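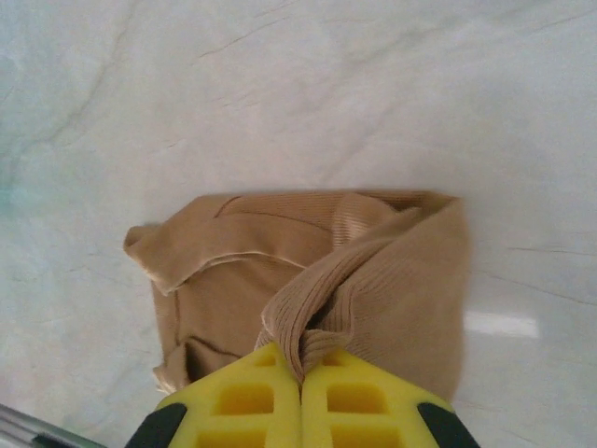 *A light brown garment on a marble-patterned surface.*

# How to score a one-day cricket match by hand

This guide is for club members rostered to score for the Tetow and Boko grades. It covers the paper scorebook only. The electronic system used in the Prekine Shield has its own instructions, available from the association office.

Each match requires two scorers, one supplied by each club. They sit together, keep separate books and compare them at the end of every over.

## Before play

1. Arrive 30 minutes before the scheduled start.
2. Enter the competition, grade, ground and names of both clubs at the top of the page.
3. Copy both team lists from the sheets exchanged by the captains. Use full surnames, and add initials where two players share a name.
4. Record the result of the toss and which side will bat first.
5. Ask the umpires to confirm the number of overs, the break between innings and any local boundary rules. At Gu Oval, a ball striking the overhanging trees on the full is scored as four.

## Recording each ball

Every delivery is entered in three places: against the batter, against the bowler and in the running total. Work in that order each time.

- **Dot ball:** a dot in the batter's line and in the bowler's box. The total does not change.
- **Runs off the bat:** the number scored, in both places. Cross off the same number in the running total.
- **Wide:** a cross in the bowler's box, with a dot added for each extra run taken. Nothing is entered against the batter. The runs are charged to the bowler.
- **No-ball:** a circle in the bowler's box. Runs off the bat are written inside the circle and also credited to the batter.
- **Byes and leg byes:** entered under extras and added to the total. They are not charged to the bowler, but the ball counts as one of the over.

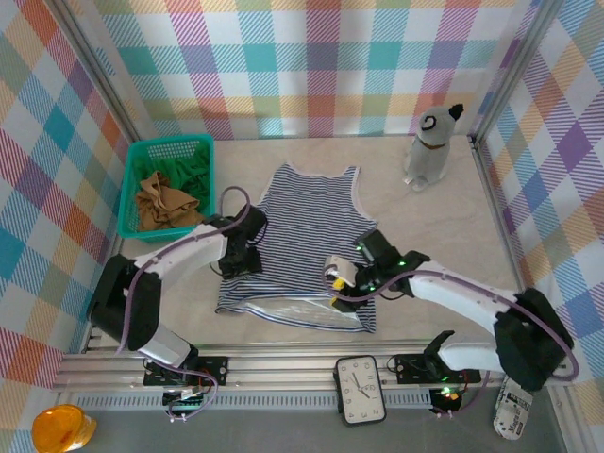
When a wicket falls, write W in the bowler's box if the bowler is credited with it. A run out is not credited to the bowler. Close the batter's line with two short strokes, then enter the method of dismissal, the fielder's name where one applies, and the team score at the fall of the wicket.

Acknowledge every umpire's signal by raising an arm or using the scorebox light. If a signal is unclear – a leg bye is easily mistaken for runs at a distance – do not acknowledge it until it has been repeated.

## Checking the book

At the end of the innings, three figures should agree:

1. the running total;
2. the batters' runs plus all extras;
3. the runs charged to the bowlers plus byes, leg byes and any penalty runs.

If they do not, go back over by over until the two books differ. Make corrections in pen of a second colour and leave the original entry legible. Do not use correction fluid.

## After the match

Both scorers sign both books, and the umpires sign once they are satisfied with the result. The home club enters the summary online by 8 pm. Season totals are taken from these summaries, including the club aggregates – last season's highest was 1,285 runs – so an error left in the book will be carried into the records.

Completed books are returned to the association office in April.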